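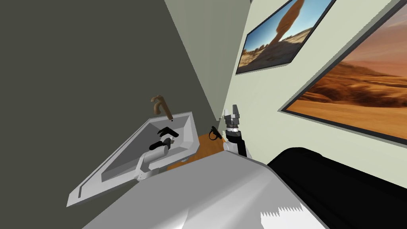 Will the crib sheets from last year fit the new Willwood mattress?

Most of them will. The new mattress has the same length and width as the old one and is slightly thicker, so the fitted sheets with elastic all the way around go on without trouble. The older sheets with elastic only at the corners are a tight fit and tend to pop off at one end. If you have those, bring them to the shop and we will sew in a longer elastic at no charge.

We have had this question a lot since the spring delivery came in, so this month's item covers bedding for the nursery and what is changing on the shelves at Prultico.

The muslin blankets are back. We ordered 400 and nearly half were spoken for before they were unpacked. They come in oat, clay and a soft blue that replaces last year's gray. The weave is a little more open than before, so expect some shrinkage in the first wash. Etelka Gulyás washed one at a warm setting and one at a cool setting, and the warm one came out noticeably shorter on one side. Wash cool, hang it over a line, and pull the corners straight while it is damp.

The quilted play mats have moved from the back wall to the table by the register. The round one is still the most popular, though the rectangular one is easier to store in a small apartment. Both have a cotton cover that unzips. The filling should not go in the machine.

Sleep sacks are being sold by height this season, no longer by age. Customers kept telling us that the age labels ran small, and they were right. Measure your child from the shoulder to the heel and add a hand's width for kicking room. Check the neck opening too: with the sack zipped up, it should be snug enough that the head can't slip down inside. Jamie Oakley has a measuring tape at the counter and is happy to help if your child will lie still for it. 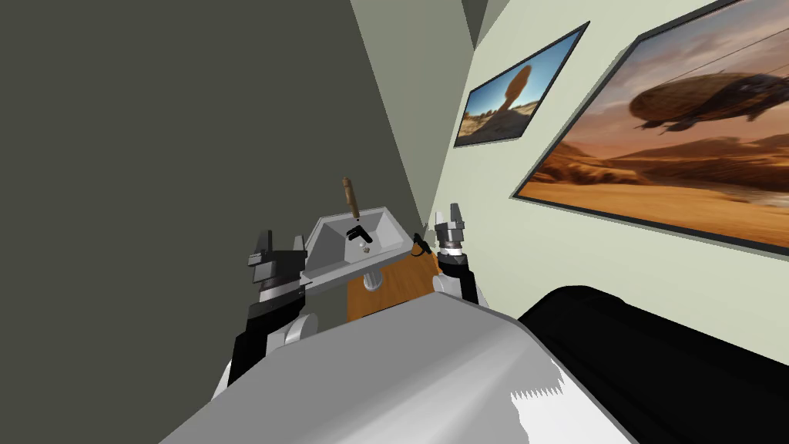

Repairs and returns

The mending table is open on Tuesday mornings again. Kristóf Kerekes can replace zippers, snaps and worn binding on anything we sold, and he will look at items from other shops if there is time. A zipper usually takes 2 weeks because we order them to match. Please wash things before you bring them in.

One note on the Bognár cushion covers, item number 3076, in the striped fabric. A few were sewn with the stripes running the wrong way on the back panel. They are perfectly safe to use, but if it bothers you, bring the cover in and we will exchange it. You don't need the receipt.

The Stistport shop

Erlinda Cabanatuan has taken over the Stistport shop from Dorottya Vincze, who is now doing the buying for both locations. The hours there are the same. The stock is a bit different — more bath linens and hooded towels, fewer mats — so call ahead if you are driving over for something in particular. Gift cards work in either place.

Orders for embroidered names close at the end of May. Print the name clearly on the slip, accents included, and leave a phone number in case we can't read it.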